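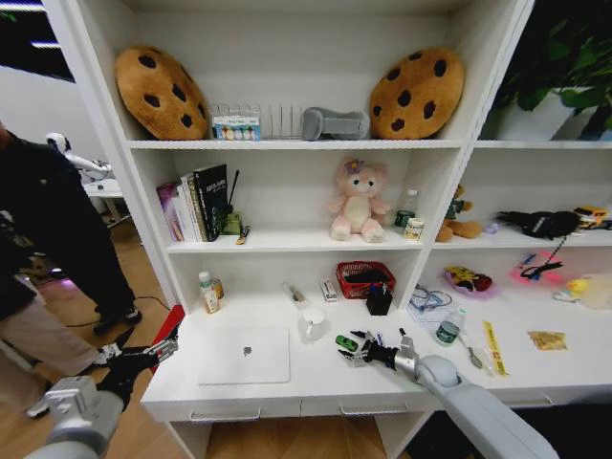

Home Organization and Small-Space Storage
Unit 4 handout: Shelves, cubbies and work surfaces

Reading for this unit: the Wendham course packet, pages on wall units. Bring your floor plan from Unit 3.

1. Measure before you sort

Write down the inside width, height and depth of each shelf. Outside measurements are no help when you are fitting boxes. On units with a fixed desk, also note the clearance between the desk surface and the shelf over it. A monitor or a tall lamp often needs more than people expect.

2. Zones

A zone is a part of the unit set aside for one kind of use. We will work with these terms:

Reach zone: between hip and eye level. Daily items.
High zone: above eye level. Light items and things used a few times a year.
Low zone: below the hip. Heavy items, paper stock, tools.
Work zone: the desk surface itself. Nothing is stored here overnight.

Students in the November section mixed up the reach zone and the work zone on the quiz. A pen cup that lives on the desk is stored in the work zone and counts against you in the audit.

3. Upright storage

Books, folders and flat packages take less room standing than stacked, and any one of them can be pulled out without moving the rest. Use a divider or bookend when a row is less than two-thirds full. Leave a gap of 2 inches at the end of each row.

4. The work surface

Clear the whole surface, wipe it down, and put back only what is used every day. Pencil and pen marks on light surfaces should be cleaned with a damp cloth first. Test any stronger cleaner on a hidden spot.
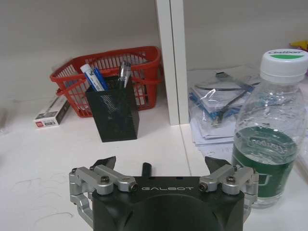 Figure 2. A light-colored desktop with faint gray marks.

5. Assignment

Audit one unit at home using the Justlow worksheet (form 3249). List each item, its zone now, and the zone it should be in. The audit is worth 64 points. Work in pairs if you do not have a suitable unit; the Corkov study room has one you may use until 5 p.m.

Next unit: closets and hanging space.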